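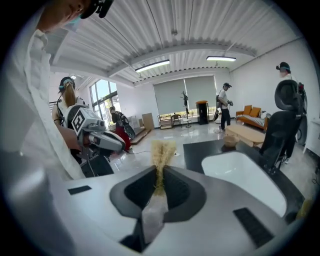
Bristle tuft held in the fingers, others working further back. Gripper in hand.

Karketti Handling Rules for Hand-Held Grippers, 2nd edition. Review by Juniper Pruitt

Quick one, typed between sessions. 3 stars, maybe 3 and a half.

What you get: a spiral booklet plus a laminated wall card. Booklet is 2 parts, people and gear. People part is good. Spacing, cables, who calls stop. Plain words, big type. Murray Hollis read it over one coffee and started using the stop call the same afternoon. Loud "hold", everybody freezes, fingers open only when the caller says so. Works with headsets on, at least in our room.

Cable page is the best page. Route along the wall, never across a walkway, strap the slack to the backpack. We had a rule like that already but ours was one line and got ignored.

Gear part, meh. Finger pad check is fine (look at the textured face, pick out fibers, every break). Anything that sheds, straw, bristle, rope ends, gets a cleaning rule of its own. Good, we needed that. But the marker section is half a page. Keep it flat, keep it clean, don't cover it with your thumb. Then nothing on what to do when one starts peeling. Struan Carnegie wrote to them in July to ask, got a form letter back.

Also no word on furniture. Our room has a sofa, a coffee table, office chairs on wheels. Booklet assumes a bare lab. Chairs with wheels want a rule!! We wrote our own: parked and turned in before anyone puts a headset on.

Wall card: nice, but item 7 and item 9 say oppposite things about setting a gripper down. 7 says fingers up, 9 says on its side. Went with 9.

Shipping was slow, order 3160, box came a bit crushed, contents ok.

Would buy again for a new crew. If you allready have the first edition, just get the card and fix item 7 with a pen.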